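4.2 Attention as a household habit

We had expected, when we began the Trorkham interviews, that people would talk to us chiefly about screens, and of course many of them did. What surprised us (and rather pleased us, we must admit) was how often they wandered off towards the company they keep: the neighbour who grumbles over the fence, the sister who rings at supper, the radio left murmuring in the kitchen. Of the 200 adults who kept our attention diary through June, 760 entries in all dealt with other people's moods, and these were by some way the longest and most carefully written. Ekholm's idea of the "borrowed mood" fits them very well, and we lean on it here. Figure 2 has two panels.

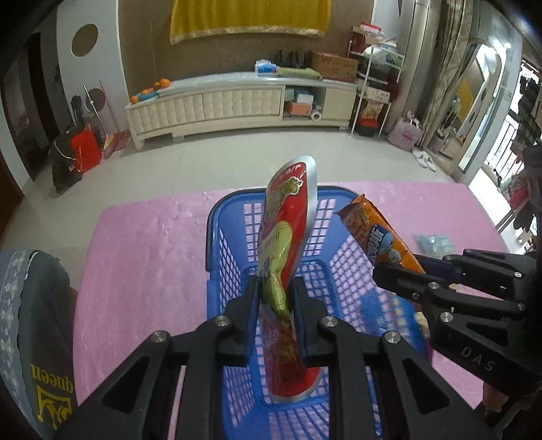
Songül Kahraman felt that borrowing was too gentle a word for it, and told us so at our Skodonport meeting. One borrows a thing on purpose, she said, whereas most of her diary described moods she had never asked for and could not find anyone to give back to. We have thought about that remark a great deal. It sits closer to Harms, who treats a household's mood as something like its weather, and it made us go back and read the entries again with choice in mind. A good many diarists did choose, in small ways. They moved a chair, or let the telephone ring, or walked home by the longer road so as to arrive in a better temper.

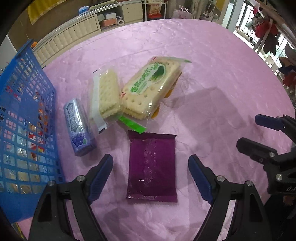
Figure 2. Left and right panels.

Small choices of this kind were seldom described as effort, and that matters for the argument of section 5. Liam McGrath, reading the same entries separately, marked them as "kindness to self", a label we first resisted and have since come round to. We would still be cautious. The diary allowed 1,000 words a week, and people who enjoy writing may also be people who enjoy noticing.

Shared 2 times | 0 comments
© Trorkham Attention Study, July 2023 | Contact | Back to top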